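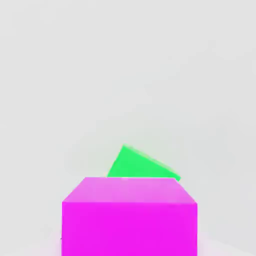
Gomemia 遮挡场景仿真包

产品类别:仿真环境与评测数据
适用对象:机械臂抓取、目标选择及主动视角研究
开发:Borkemow 仿真组
维护:Hanan Saab、Joelle Nasrallah

产品说明

Gomemia 是一套渲染场景包,用来测试抓取策略在目标被部分遮挡时的表现。场景由纯色几何体组成,背景为浅灰色,物体表面不加纹理。常见的布置是前方放一个立方体,后方放一个楔形体,后者只露出上半部分。策略需要根据露出的轮廓判断目标的朝向,再决定直接下手、换一个视角,还是先移开前面的物体。

几何体颜色饱和度较高,便于用简单的颜色阈值得到分割结果。这样做的目的是把识别误差与规划误差分开。如果研究重点是识别本身,请改用同系列的 Srour 纹理包。

包内内容

场景文件 326 个,分为 12 组,每组对应一种遮挡关系
基础几何体模型 6 种,附碰撞网格
场景配置文件,可修改物体位置、朝向、颜色和光照强度
相机参数文件及示例读取脚本
基线策略的训练配置与评测日志

配套方法

随包提供的基线方法名为 Bislow,由 Hanan Saab 设计。它分两步工作:先从单张图像估计被遮挡物体的若干种可能姿态,再比较各候选动作在这些姿态下的预期结果。当候选姿态之间分歧较大时,策略会先请求一次视角移动,每回合最多移动 6 次。

推理时不读取物体的真实姿态。真实姿态只用于训练阶段的监督和评测阶段的计分。

评测设置与结果

每组场景运行 100 个回合,初始相机位置随机抽取。抓起目标并保持到回合结束记为成功,碰倒前方物体记为失败,先移开前方物体再抓取不扣分。

在遮挡较轻的几组中,Bislow 与单视角基线差别不大,多出的视角移动只增加了耗时。遮挡加重后,单视角基线的失败主要来自朝向判断错误,Bislow 在这些组中的成功率更高。目标倾斜放置且只露出一个尖角时,两种方法都不稳定,单组数据见评测日志。

Joelle Nasrallah 在复查日志时发现,一部分失败与渲染中的间接光有关。高饱和度物体会把颜色反射到附近地面,阈值设得过宽时,地面的一部分会被算作物体。当前版本的默认阈值已收紧,旧配置文件需要手动更新。

已知限制

物体均为刚体,不含可变形物体。
深度图不含传感器噪声,用于实机迁移前请自行添加。
场景包不绑定特定夹爪,默认加载时也不含机械臂模型。
近距离视角下,前方物体可能超出画面下沿,依赖完整轮廓的算法需要另行处理。

授权与获取

高校和研究机构可申请研究授权,商业用户需另签协议。申请时请注明所用仿真平台和研究用途,审核通过后由 Borkemow 发送下载地址。已有旧版授权的用户可直接下载更新。

下一版计划于八月发布,将增加双目标场景,并提供英文版配置说明。

相关产品

Srour 纹理包
Bislow 基线方法(单独下载)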